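Spent the morning on cell 2 at Jullton, the one that takes old desktop towers apart. It had stopped taking them apart. It was very polite about it, just parked itself and put up fault 1518.

Fault 1518 means "part not seated." It does not say which part. The Drindier manual gives it one line, and the line is "seat part."

So I reseated everything I could reach, including one connector I had to lie on my back for. Same fault. Had a coffee at it.

Side panel off, tower on its side, arm up over the back edge. Fixture plate on the left.
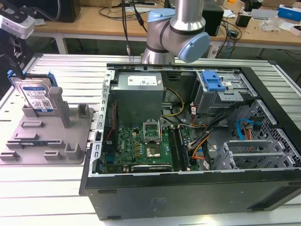
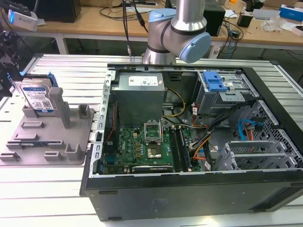 The trouble with this cell has always been the fixture plate. We print our own, Merrick pattern, and they wear in ways you feel before you see. The back slot is where the hard drive stands, upright with its blue rails still on, and that slot has to hold it snug or the arm comes back to a spot where the drive isn't quite. I ran a feeler gauge down both walls. One side was fine. The other side had retired.

Last April I wrote "check slot walls monthly" on a piece of tape and stuck it inside the cabinet door. The tape is in great shape. Very legible.

Fresh plate off the printer, cleaned up the tabs with a hobby knife, bolted it down. Snug the bolts by hand first, then go corner to corner. If you crank one all the way down first the plate bows and you get to meet 1518 again.

Then you have to teach the drive position over, because the new plate is never the old plate. Jog in slow, touch off on the slot, save, back out, do it again. I run it at 70 percent after that and only go to 100 when I've stopped flinching.

Also moved the spare plate out of the Mordale bin, where it was filed under "misc brackets" with a bag of cable ties and a single glove.

Next on the list is the cable run above the arm. It wants longer ties and I want lunch. The label on the new plate says 17th January, so future me can't claim he didn't know how old it was. He'll try.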